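Sim notebook, manipulation club, Gwilliam room
07/04/2025

Picking up from the spoon mess. New clutter set loaded (Stinen config, marble counter, brown wall). Swapped the asset list so it is less tidy than what the students had before: kitchen stuff plus junk from the free model folder. Seed 108 is the one to keep, the others pile everything at the back.

Ran the spoon prompt first. Arm comes down ok, wrist clears the white cup, but only just. The big lettering is a pain, the collision mesh on it is one convex blob so anything resting across it floats. Alun Hopkin says split it by letter. He can do that, I'm not.
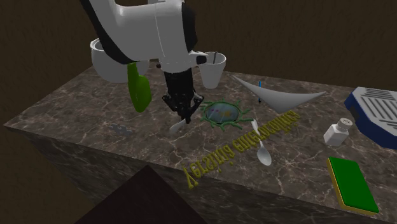
Seed 108, wide view. Gripper at the left-hand spoon, second one is lying across the letters.

Things to fix from this one:
- lettering looks flipped or distorted, check sign of the x scale in the import script
- two spoons, one prompt. "pick up the spoon" is ambiguous, either say which or drop one. Ask the team what they want scored
- shaker leaning, probably spawned too low and got pushed out. Look at spawn height
- cell model with all the tendrils: way too many faces, step time goes up teh moment it loads. Decimate to 1,000 and see if anyone minds

Also tried the Miveo grasp scorer on the spoons, it likes the bowl end and hates the handle. Students think it should be the other way round for the competiton. Left it, want to see their argument in writing first.

Second camera next, close in on the fingers. Much better for judging contact. From the wide view you can't tell if the tips are closed on a thin thing or just next to it.

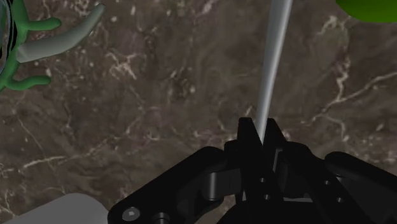 Page last changed: 07/04/2025 by ahopkin

Rod case. Thin end is down in the V between the tips and there's not much to hold there, it tapers to a point. I'd go higher up where it's thicker. Friction is still the default, don't tune until finger pads are swapped for the Giltden ones.

Open marble on both sides of the rod so approach angle is free, no excuse for coming in steep. Green branching thing is the only one I'd worry about if the arm swings left, those prongs stick out.

To do before next session
- 12 seeds per team, same list for everybody
- close camera on by default, 9 Hz is enough
- write down the reset key somewhere, I keep forgeting it
- Alun: letter meshes, then rerun 108

Older friction notes are in the October pages.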